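**Cable loop on the right arm, how much slack?**

**cliltow_dave**
Two-arm cell on the Troma job. The right camera cable hangs in a wide loop over the table. I want it tied back to the forearm before we go past 3,000 cycles. Objections?

**hruby7**
Leave it. Tie it at the wrist and the connector takes all the twist. We lost one that way in 200 cycles.

**tenmil**
Disagree. A loop that size will catch a bowl sooner or later. Use a velcro wrap at the elbow, leave 11 cm free at the wrist and run the last joint through full travel by hand, power off.

**hruby7**
11 is tight if the wrist goes all the way round. Ours does.

**cliltow_dave**
Ours doesn't, it's limited in software. Left side runs down the outside of the arm and I'm happy with that one. Current routing:

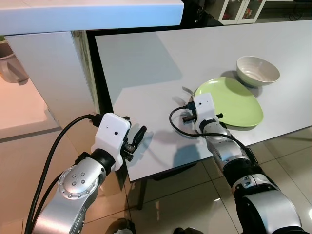
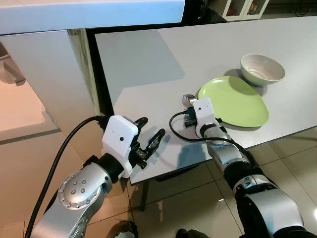 *Both arms at the table, green plate and bowl on it. Right-hand cable loops over the tabletop in both.*

**tenmil**
Yeah, I'd wrap that. Check the grey housing screws while you're there, 8 mm ones on the Arnis mounts.

**cliltow_dave**
Housings are white on ours, but will do.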